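Section 2. Planning the purchase of your kitchen arm cell

Before you request a quotation from Laxdal, please complete the steps of this section in the given order. Steps 1 to 3 cost only working time. The hardware comes later.

1. Write down the tasks the arm must do in the first year. Use one line for each task, for example "place lid on blender" or "turn dial".

2. Build these tasks in the Plomora simulator. The trial license is valid for 60 days and starts on the day of first login, so prepare your list before you log in.

3. Place the arm base at the end of the counter and check the reach to every appliance. Check also the space under the upper cabinets - the elbow and the wrist often need more height than the tool.

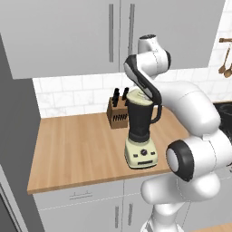 Note: If one task fails on reach, move the base first and run all tasks again. A longer arm is a different price class and needs a stronger mounting plate.

4. Measure the widest part of each object to be gripped, and compare it with the opening of the gripper. Do this also for lids and handles. Write the values in the planning sheet, column "Grip".

5. Choose the finger set. The standard set is included with the arm. The wide set from Trendix is ordered separately, article 691, and has a delivery time of 6 weeks.

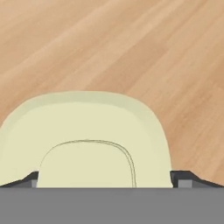 Caution: Do not mix fingers from different sets. The closing force is calibrated for one pair, and the warranty does not cover damage from mixed pairs.

6. Make the budget in 2 parts. The first part is the hardware: arm, gripper, fingers, mounting plate, emergency stop. The second part is the yearly cost: Plomora license, service contract, spare finger pads.

7. Send the planning sheet together with your simulation files to Imard. Orders confirmed before the end of January are invoiced at the price of the current list.

Note: Installation is not part of the quotation. See Section 3.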